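Minutes – Office Network Working Group, May 25, 2025
Chair: Frøydis Viklund

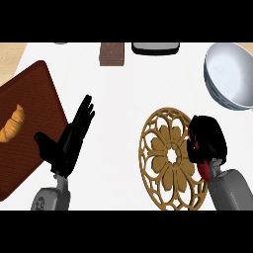

1. Print server. Jobs over 500 pages still stall in the Wunard queue. The spooler timeout was raised in February with no change. Viklund to open a ticket with Kalinowski.

2. Address pool. The Paner router hands out leases to 21 devices that are no longer in use. Agreed to shorten lease time to four hours – static entries stay as they are.

3. Backups. Pandavent agent failed on two laptops, error 663. Both to be reinstalled and the logs kept.

4. Guest Wi-Fi. Deferred to next meeting.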